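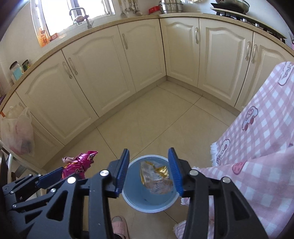
3.2 中途停留与后九洞的打球节奏

打球节奏的研究大多把注意力放在发球间隔和果岭难度上，前后九洞之间的停留则常被当作固定值处理。Elmont球场的情况不太适合这样处理。该场第九洞果岭到第十洞发球台之间要经过会所东侧的小卖部，球员在此停多久，由同组四人自己决定，巡场员一般不干预。Henao在早先对同一球场的观察中已经指出，停留时间的差别主要来自现做食品的等候，取饮料和用洗手间的影响较小。预包装食品不需要等候，球员可以带到第十洞边走边吃，留下的垃圾也简单，多数就是图1浅蓝色圆桶里那样一团揉皱的透明塑料包装。本节据此把停留分为“等候型”和“取走型”两类，考察它们与后九洞用时之间的关系。

数据取自球场出发台的登记系统和安装在球车上的定位终端。整个观察期共得到2,873条组次记录，剔除中途退场、因雷电暂停以及终端离线的组次之后，有2,587条进入分析。步行组没有球车终端，其到达第十洞发球台的时间由巡场员手工登记，精度为整分钟，因此在回归中单独设了一个虚拟变量。系统时钟在8月27日校准过一次，校准之前的记录按偏差统一平移，平移后前后两段的首组出发时刻没有可见的断层。

停留时间定义为本组最后一辆球车离开第九洞果岭停车区，到第一辆球车进入第十洞发球区之间的间隔，再减去正常行驶时间。行驶时间按空场条件下的试车结果取值。需要说明的是，第十洞发球台前若已有前组等候，后组即使很快离开小卖部也无法开球，这部分时间属于排队，不属于停留。两者在定位数据里可以区分，因为排队时球车停在发球台旁，停留时球车停在会所东侧的车位上。少数组把车停在两处之间的坡道上，由Ñahui和Ospina分别独立判读，判读不一致的由第三人决定。

因变量为后九洞用时。自变量除停留类型外，还包括出发时段、同组人数、组内平均差点、当日旗位难度以及前组距离。前组距离用本组在第十洞开球时前组所处的球洞表示。旗位难度由草坪主管每日清晨评定，分为易、中、难三档，评定时他并不知道本研究的分组方式。差点缺失的球员按俱乐部访客的中位数填补，填补与否对主要系数的符号没有影响。

从结果看，等候型停留的组在后九洞开局阶段往往打得较快。前4个洞里，这些组与前组的距离逐渐缩短，此后趋于平稳。取走型停留的组没有这种变化，各洞用时与前九洞接近。我们最初把这一现象理解为球员在主动追赶，但加入前组距离之后，差别缩小了很多。较为合理的解释是，等候型的组进入第十洞时前方已经空出，前几洞无需等待，用时自然下降，等追上前组以后又恢复到由前组决定的速度。换句话说，停留造成的空档大部分被后面的打球过程吸收了，对本组总用时的影响有限。

受影响更明显的是后面的组。若一组停留过久，而下一组已经到达第九洞果岭，球场规定下一组可以先行通过。实际执行中，越组的情况并不多见。Begay在访谈中记录到，球员普遍不愿意在会所门口越过熟人的组，宁可一起等。于是停留时间会沿着出发顺序向后传递，直到遇到一个较大的出发间隔才消失。上午中段的间隔最紧，传递也最远；午后出发表上有空位，基本看不到这种传递。

第十三洞是观察传递效应的合适位置。该洞为长三杆洞，发球台后方有树林遮挡，球员在第十二洞果岭上看不到前方是否拥堵，到达之后才知道要等。上午中段，第十三洞发球台前的等候与两组之前的停留时间存在正相关，与本组自身的停留时间没有稳定关系。把第十三洞从样本中去掉后重新估计，后九洞用时的离散程度有所下降，停留类型的系数变化不大。

为检验结果是否依赖球场本身的路线，我们用Grajales球场的登记数据做了一次对照。该场全长较短，从第九洞果岭到第十洞发球台的步道长900米，中间没有售卖点，球员只能在出发前购买食品。那里的后九洞用时主要随出发时段变化，开局阶段没有出现加快的现象。不过Grajales的终端采样间隔较长，排队与行驶难以分开，这一对照只能作为参考。Valderrama建议以后在两场使用同一型号的终端，并把采集安排在10月赛事结束之后，避开锦标赛期间临时调整的出发表。

还有两点限制。其一，停留类型由小卖部的收银记录推断，同组内有人购买现做食品即归为等候型，而实际等候的人可能只有一位，其余三人已先行前往第十洞。这种组在数据中表现为球车分批到达，我们仍按最后离开、最先到达的定义计算，停留时间会被低估。其二，自带食品的球员不出现在收银记录中，他们被归入未停留一类，其中一部分人其实在会所旁坐下吃完才走。3.3节将改用定位数据直接划分停留类型，并比较两种划分方法得到的估计。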